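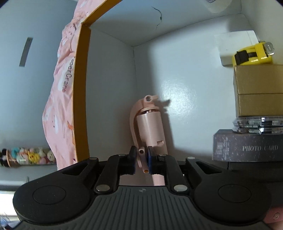 Surely a block is just a pad that costs more, wrote one reader under my piece on sketchbooks, and I have been wanting to answer properly ever since. I've been painting on the Rukach cold-pressed watercolour block through most of the autumn and into the winter, and I have grown very fond of it, with a grumble or two that I'll come to.

Rukach watercolour block, cold pressed, 14 sheets
Reviewed 30 December 2024

For anyone who hasn't used one, a block is a stack of paper glued along its edges, so each sheet stays stretched while you work and you slide a knife round to free it when it's dry. I came to them late. For years I soaked my paper in the bath and taped it to a board with brown gum strip, and I rather enjoyed the ritual (there's something very soothing about it on a Sunday evening), but it does mean you have to know the night before that you'll want to paint in the morning, and I very rarely do.

The paper itself is lovely. It has a soft, slightly irregular tooth that catches a dry brush beautifully, and a big wet sky stays open long enough to drop in a second colour without panicking. I did a whole run of estuary studies on it, mostly greys and a dirty yellow, and the greys kept their bloom where my usual Cirkar pad tends to swallow them up. Lifting out is good as well. I scrubbed away a badly placed boat with a stiff brush and a bit of kitchen roll, left it overnight, and painted over the spot the next day with no sign of pilling. I can still find the ghost of that boat if I tilt the sheet, but I know where to look!

Does it stay flat? Nearly always. With ordinary washes, yes, perfectly. When I flooded it right to the corners it rose in the middle into a sort of gentle hill, and the paint ran off down the sides and pooled, which spoiled a sky I'd been pleased with. It settled flat again once dry. The Hermans block I had before did exactly the same, so I don't hold it against Rukach particularly.

My first real grumble is the glue. It goes all the way round except for one small gap at the top for your knife, and on mine the gap was so mean that I tore the first sheet getting in. A blunt butter knife worked better than the craft knife I started with. The second is the cover, a thin cream card that had bent at two corners before I'd used 3 sheets. If you carry your block in a rucksack, slip it between two bits of mount board.

I tried other things on it too. Gouache sits up nicely and dries very matt. Ink was less happy: my dip pen snagged on the texture and spat, and I'd go back to something smoother for line work. Acrylic, thinned right down, behaved much as the watercolour did, though I wouldn't choose paper this good for it. Pirkent do a perfectly decent mixed media pad for that sort of messing about.

So, back to the reader with the sceptical question. If you paint small and fairly dry, a pad and a couple of bulldog clips will do you very well and I'd keep your money. If you like a lot of water, or you paint out of doors and hate fiddling with tape in the wind, try the block. I've ordered another for January, in the larger size, and I shall be opening it with the butter knife.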